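**Rinine paired hand grippers — are the stock pads any good on soft pouches?**

Nhung Phan

We are comparing two kits for recording pick-and-place work by hand: the Rinine pair at 2599 and the Stamari at a little more. The task is putting a seasoning pouch into a plastic container. I need to know whether the stock finger pads cope with glossy film, and whether the cables get in the way over a working day. Setup and close views are here:

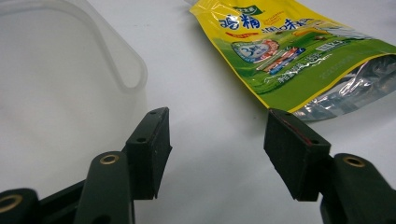
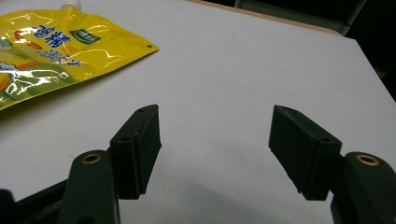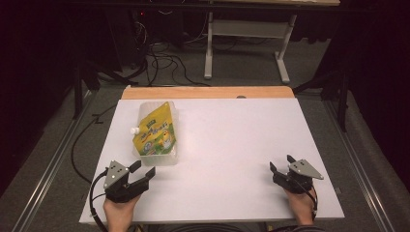 *Jaws open over the white board in the first two; the third has both grippers and the pouch in its container.*

Firmware is as shipped. I have not changed the pads or the jaw travel.

---

**Marlene Nguyen**

I ran the Rinine pair for most of August on similar packs. Points in order of how much they cost me:

- Pads. The flat face is fine on cartons. On film it holds if you close on the body of the pouch, and slips if you close on a corner. Cleden sells a ribbed set for 98 that fits the same screw holes. I fitted them and stopped losing the spout packs.
- Brass inserts. Check them after the first 30 hours. One of mine had worked up slightly and the finger went out of line — two minutes with a driver, but it spoiled a morning's recordings.
- Cables. Leave a loop at the side of the table and tape it to the table leg. If it hangs straight down past your hand it pulls on the wrist.
- Container. A light, clear one slides when the pouch touches the rim. Put a bit of grip mat under it.

Out of 286 tries with the ribbed pads I threw away very few, mostly my own fumbles. With the stock pads it was bad enough that I stopped keeping a tally.

I have not used the Stamari, so I can't compare. The Rinine manual says to calibrate with the jaws closed, but the current software wants them fully open. Follow the software.

---

**Bajpai_user**

stock pads are ok if you wipe them. powder from opened packs gets on the face and then everything slips. dont use alcohol on them, mine went hard

---

**Nhung Phan**

Thanks both. Ribbed set ordered. Marlene, did you need longer screws for it, or do the originals reach?

---

**Marlene Nguyen**

Originals reach. Leave out the washers.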